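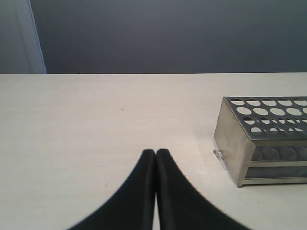 Meenakshi Maurya has cut patterns for 27 years, and when I rang to ask what she'd tell somebody setting up a sewing room at home, she didn't mention machines or scissors at all. "Table first," she said. "Then the wall behind it. Then you can go shopping." I'd expected something about storage! Her own taste runs to an off-white top with a dark grey wall at the back of it, matt if you can get it, with a good clean line where the two meet. "Pale cloth vanishes on a pale top, I know, I know, but I chalk in blue and I can see every mark."

She learned in Bisht, in her aunt's front room, on a door laid over two trunks. "It had a panel in the middle, so everything I cut came out with a wobble. My aunt said it was my hands." (She's still cross about it, I think.)

I asked about scuffs, as I fret over mine. She laughed at me. "Scuffs are fine. Crumbs are not fine. One speck under silk and you'll feel it with the blade." She wipes down with a barely damp cloth before each job and waits 30 minutes before any fabric goes on, which sounds like a saint's patience to me, but she uses the time for tea and phone calls.

Her old student Rekha Sachdeva does it differently and cuts on a big mat. "Rekha's a lovely cutter," said Meenakshi, "and she's wrong about mats." They've been having that row since October.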